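Does a title change count if the champion is pinned after the time limit expires?

Asked by Prakash Ramasamy, 10/12/23
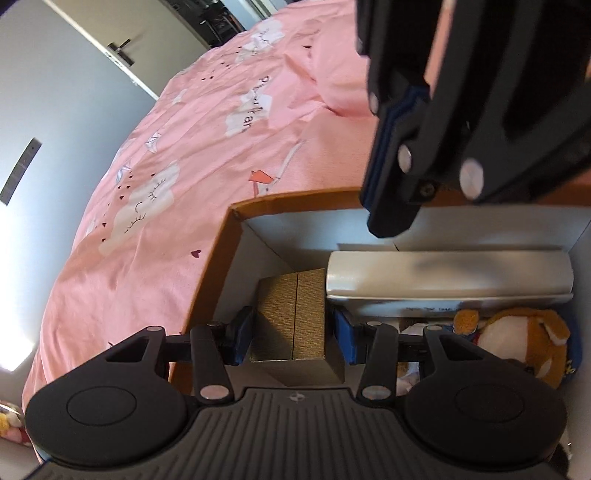
I keep the title histories for Kollerow, a small independent wrestling promotion, and I have a dispute over one result. The records are on index cards, one per match, and they get mailed between three of us. The match in question had a 40 minute limit. The bell rang at the limit while the referee was already counting, and he finished the count. The ring announcer called a new champion. The April program lists the old champion again with no rematch recorded. Which do I enter?

3 answers

Veronika Zwahlen
Enter it as a draw, title retained. Under most rule sets the fall has to be complete before the bell, and a count in progress is void. The announcer has no authority over the decision. Add a note with the announced result so that anyone comparing your list with a printed report can see why they differ. I handle these the same way in the Dascombe lists, where there are 12 of them.

Kalevi Jääskeläinen
they did this all the time in the old days, just go with whoever left with the belt

Seija Koivisto
Veronika's answer is correct if the promotion had written rules. Check that first. Some smaller offices let the referee finish any count started before the bell. In that case the change stands and you are missing either a rematch or a reversal. Look for a reversal announced at the next show, which is often only in the local paper. If you find one, enter the reign and mark it as unrecognized. Do not delete it, or the numbering of later reigns will not match other sources.

Comment from Prakash Ramasamy: No written rules that I can find. Will check the paper.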